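4. Does making the bed help anyone sleep?

4.1 The claim and where it comes from

The advice to make the bed every morning is old, and the reasons given for it have changed many times. Airing, damp, moths and good character have all had their turn. The present reason is sleep. People who make their beds are said to fall asleep sooner and wake less often, and the figure most often quoted for this comes from the Saswood survey, which put one question about bed-making and one about sleep to the same people on the same page. We wanted to know how much of that link would survive a more careful look at ordinary bedrooms and ordinary bedding.

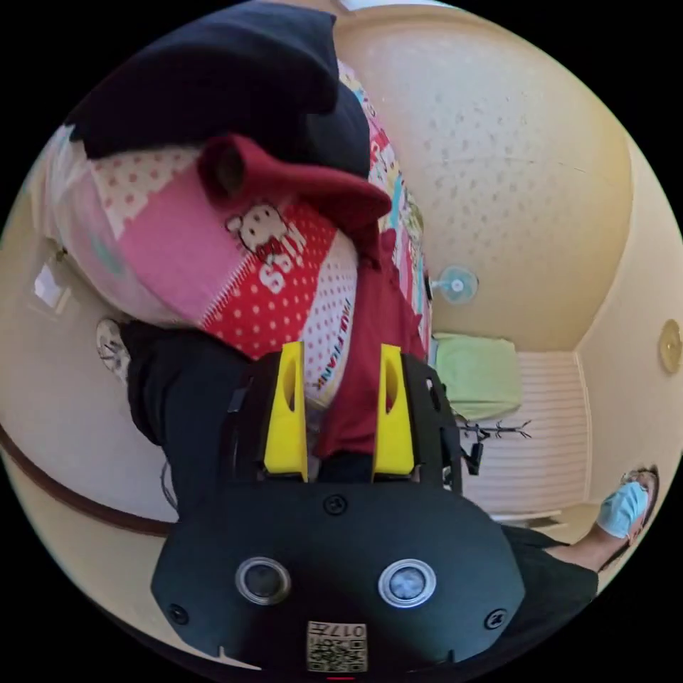
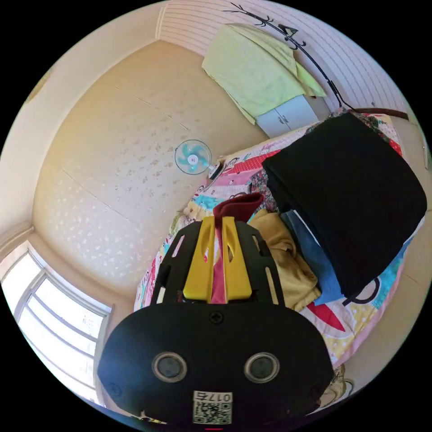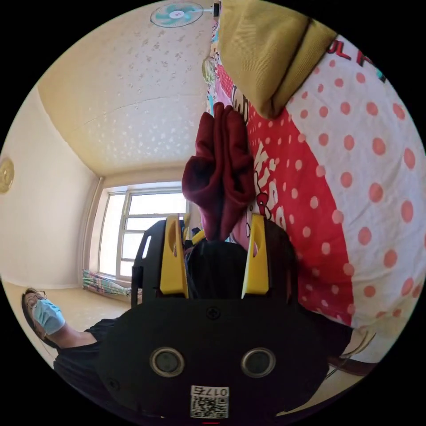 Figure 3. Three views from one place. In the second, a dark red cloth is held up between two yellow fingers, over a bed.

Ulises Maldonado, commenting on an earlier draft, objected that we had set the bar too high from the start. A habit that costs two minutes a day, he wrote, does not need the sort of proof one would ask of a medicine, and if people who do it report better nights then "the sensible course is to let them get on with it". We have no quarrel with letting them get on with it. Our quarrel is with leaflets and sleep courses that tell poor sleepers they have been going wrong at seven in the morning. Advice of that kind has a cost even when the task is small, and the people who pay it are mostly those who are already tired.

4.2 What was asked, and of whom

We sent a short form to 405 households in Vembridge and had 304 back that could be used. One adult in each home answered. The form asked how often the bed was made on working days and on other days, who made it, what was meant by "made", how the person had slept over the past month, and what time they had to be up. The last question was missing from the Saswood form, and we think it matters more than any of the others.

From those who returned the form, 70 people agreed to keep a diary, which gave us 809 nights in all. The diary was a single sheet, filled in before breakfast. It had a line for the night just gone and another for the state of the bed the evening before. Diaries were kept in October, when the clocks had not yet changed and few homes had the heating on overnight.

Both parts of the study rely on what people say about themselves. We did not go and look at beds. A neighbour project, Iturra, had planned home visits on washing and storing bedding, and we considered joining it, but a bed that is about to be visited tends to get made.

4.3 The word "made"

The first trouble turned up before we had looked at sleep at all. To some of our respondents a made bed is one with the duvet pulled straight. To others it has the bottom sheet smoothed, the pillows shaken and a cover over the top. One woman wrote that she folds the duvet back to the foot and leaves it there until evening, and ticked both "always" and "never". A man who shares a bed with someone on night shifts pointed out that theirs was in use for most of the day and could not be made by anyone.

The Saswood form gave no meaning for the word. It is hard to see how an answer of "daily" under those conditions could be compared between two people, let alone between two towns. Wenceslao Bravo has defended the wording on the grounds that what matters is whether the person feels the bed is made. That may be so. But if the feeling is what matters, then the survey measured a feeling about the bedroom and a feeling about sleep, in that order, on one sheet of paper, and it would be strange if the two had shown no link.

4.4 Getting up

On the forms, those who said they made the bed daily did report better sleep than those who said they rarely or never did. To that extent we found what Saswood found. The gap shrank a good deal once we set people beside others who had to be up at the same hour. People with very early starts slept badly and left the bed as it was. People who could get up when they liked slept better and had time to straighten the covers. Within each of those groups the difference was small enough that we would not like to build a leaflet on it.

Small children had much the same effect. So did sharing a bed with a partner who got up later, a state of affairs in which the early riser can hardly be blamed for failing to make it. Illness is the hardest of these to deal with. Someone who is low, or in pain, will often sleep poorly and also let the housework go, and a form with a handful of questions cannot say which came first. We asked about long-term illness in one line and do not think one line was enough.

4.5 The diaries

The diaries allow a better test, as each person can be set against themselves. If a made bed helps, then the same sleeper ought to do a little better on the nights when they climb into one. Over the 809 nights we could find no steady sign of this. Some people slept better after a made-bed day, some slept worse, and most showed nothing we could tell from the usual run of good and bad nights.

Clean sheets were another matter, or may have been. Several diary keepers noted fresh bedding in the margin without being asked, and they tended to rate those nights well. We report this with some unease. The sheet had no box for it, so we know about the clean sheets only when someone thought them worth a mention, and a person who has slept badly in clean sheets may not bother to say so. It would also be odd if a person who had just spent part of the evening wrestling with a duvet cover were not ready to find some good in it.

Two diary keepers began making the bed during the study because, as one put it, the form made her feel watched. We left their nights in. Taking them out changes nothing.

4.6 Objections

It could be said that our diaries were too short, and that a habit needs months to show its effect. We cannot rule this out. We would only note that the claim as usually printed makes no mention of months. The booklet that comes with the Tretent sleep course, for one, promises a difference "from the first night" – and the first night is something a diary can speak to.

It could also be said that a tidy room calms people, whatever it does for their sleep. A good number of our respondents wrote as much, some at length, and we see no reason to doubt them. Others wrote that they could not care less about the state of the bed and slept soundly in it. Averages across these two kinds of people do not describe either very well.

A third objection, raised by Bravo, is that Vembridge is an unusual place, with many shift workers and many rented rooms. It is. Saswood has fewer of both, and that is one more reason to ask why its survey left out the question of when people get up. Until a form with that question has been used in both towns, we would treat the published figure as a finding about who has free time in the morning.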